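Support > Grippers > Two-arm cells > Closed tickets

Right gripper loses its zero after cable swap, left one does not

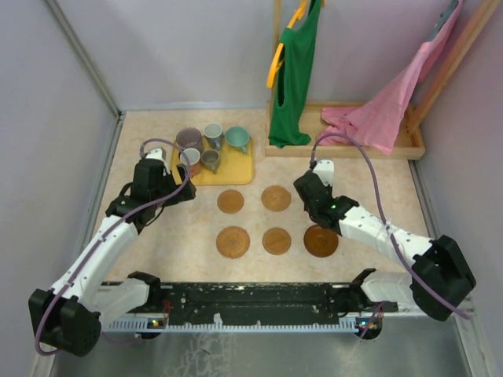 Cell with both arms over the cup tray and the discs, green light on at both wrists.

Opened by: Dalva Medeiros
Product: Flondlow parallel gripper, two pieces, on Avari controllers
Status: solved, with one open question

Hello,

We are comparing two sets of fingers for the Flondlow gripper, the standard ones and the soft ones from Fivitz. The task is simple: take a cup from the yellow tray and put it on one of the round wooden discs. Both arms run the same program, mirrored. The left gripper works well. The right gripper closes too early and reports "object held" when there is nothing between the fingers.

It began in February, after I changed the purple cable on the right side. Before this, both grippers were the same for me.

What I checked already:

- Wrist light is green on both sides, also in the moment of the fault.
- Fingers exchanged left to right. The fault stays on the right.
- Force limit is 62 on both controllers. I put it to 90 on the right, no change.
- Firmware is the same on both.

The fault comes mostly when the wrist is turned more than 90 degrees and the gripper points down to the table. With the arm stretched out and no turn, I could not make it happen.

Reply from McAlister support

Thank you for the clear report. Please run the homing routine with the arm in the parked position and send us the zero value. Then turn the wrist and read the value again without homing. Also please tell us if the cable is fixed at the wrist or hangs free.

Dalva Medeiros

I did it. Parked, the zero value is 2. After the turn it is 7, and it stays 7 until I move the wrist back. On the left arm it is 2 in both positions.

The cable is not fixed at the wrist. It leaves the top of the gripper, goes up in an arch and comes back along the arm. The left one also makes a high loop, so I thought this was correct – maybe the loop on the right is pulling when the wrist turns.

Reply from McAlister support

A changing zero with a green light usually means the plug is seated enough for power, but the sensor pins are moving. Please switch off, take out the plug, push it in until you feel the second click, and leave more free length before the first clip.

Dalva Medeiros

There was no second click the first time, I am sure of this now. I seated the plug again and moved the first clip lower on the arm. The zero value is 2 in both positions. I ran the full tray with the standard fingers and then with the Fivitz fingers, and there was no false "object held".

For the comparison, the soft fingers are better on the cup handles, but they are slower to let go. I will repeat the right side tests from the start, because the old numbers are not useful.

My open question: can the Avari controller give a warning when the zero moves like this? A green light is a little misleading in this case. I did not find a setting for it in the manual.

Reply from McAlister support

There is no such warning in the current version. I have passed it on as a feature request and linked it to this ticket. You can log the zero value yourself at the start of every cycle until then.

Filed under: Grippers, Cables and connectors, Homing
4 comments | 2 shares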